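# The Carpet Comes Back

For a long stretch, renters in Avcombe wanted bare floors. Listings bragged about them, and landlords tore out anything soft between tenants. Now the trade is moving the other way. Setiawan, a flooring shop on the east side of town, laid carpet in 214 homes last year, its best count since it opened.

Noise is a large part of it. Many of the newer buildings have thin floors, and a chair pushed back at breakfast can be heard two stories down. Carpet with a decent pad under it takes care of most of that.

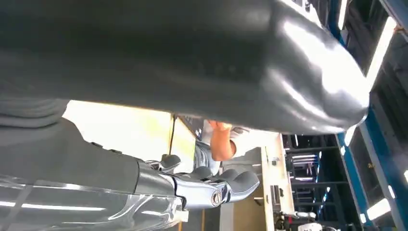

One reader in a fourth-floor walk-up wrote to say that the pad mattered more than the carpet, and that she would have spent the money there first if the shop had told her.

The shops mostly agree with her. A cheap pad goes flat in a few years, and the carpet on top wears out faster because it flexes with every step. Cosow, which makes padding and sells it through local stores, offers 4 grades. The top one costs around 80 cents more per square foot than the bottom one. On a bedroom that is a small sum — on a whole house it adds up.

Cleaning is the usual worry. A weekly vacuum is enough for most rooms, with a second pass near the door. Spills should be blotted from the outside in, using a white cloth and cool water. Rubbing pushes the stain down and frays the fibers. Old carpet had a bad name for holding dust, and some of that was earned, but much of it came from carpet that stayed down for thirty years.
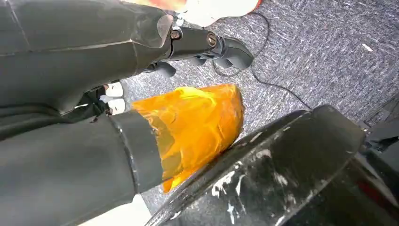 Dogs are the real test, a commenter on the Zollix home forum wrote in September, adding that loop carpet had lasted six weeks in her hallway before a claw caught it.

Cut pile is safer with pets, since there are no loops to snag. It does show footprints, and it needs a stronger vacuum. In hallways, many people leave the hard floor alone and put down a runner that can be swapped out for less than $400.

Anyone who rents should ask before laying anything. Glue and tack strips leave marks, and the repair usually comes out of the deposit. Carpet tiles with removable tabs are the common way around this. They can be lifted one at a time, rinsed in the tub and put back the next day.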